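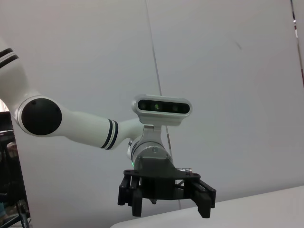
I read another piece this week telling me to get up at five. This one came from a man who sells a course on mornings, and he swears the extra hours changed his life. Maybe so. I'd like to see what time he goes to bed.

My brother-in-law Teemu Kallio forwarded it to me with no comment, the way he forwards everything. He tried the five o'clock thing last May and kept it up for 7 weeks. I asked him what he did with the time. He said he cleared his email. So he got up in the dark to answer people who were asleep, and by half past eight at night he was no use to anyone. His wife would call it a long spring.

The article leans on a survey of 1,906 "high performers." I went looking for it. It's on the course website, and the people surveyed are people who bought the course. They were asked whether getting up early had helped them. If you pay for something and drag yourself out of bed for it every day, you're going to say it helped. I don't call that a survey. I'd want to know about the ones who quit in week two and never opened the questionnaire.

Then there's the price. The full program is $414, and for that you get a workbook, some videos and access to a group where people post the time they woke up. My alarm clock cost me less than lunch and has never asked me to post anything.

I did give it a fair try, years ago, when I had the job in Mirnberg and had to catch the early train anyway. Up at 5:10, coffee, a little reading. I remember liking the quiet. I also remember reading the same page of the same library book four mornings in a row. When the job ended I went back to getting up at seven and finished the book in a weekend.

Some people are built for it, I don't doubt that. Arvo Keskinen, who taught me to fix bicycles, was always at his bench before six, and he went to bed right after the evening news. No workbook. He'd have been puzzled to hear it was a method.

What bothers me is the line near the end about how late risers "choose comfort over purpose." Tell that to a night nurse, or the guy who bakes for the place on my corner and sleeps until two in the afternoon.

Teemu says he may start again when the mornings get lighter. I told him to send me his bedtimes.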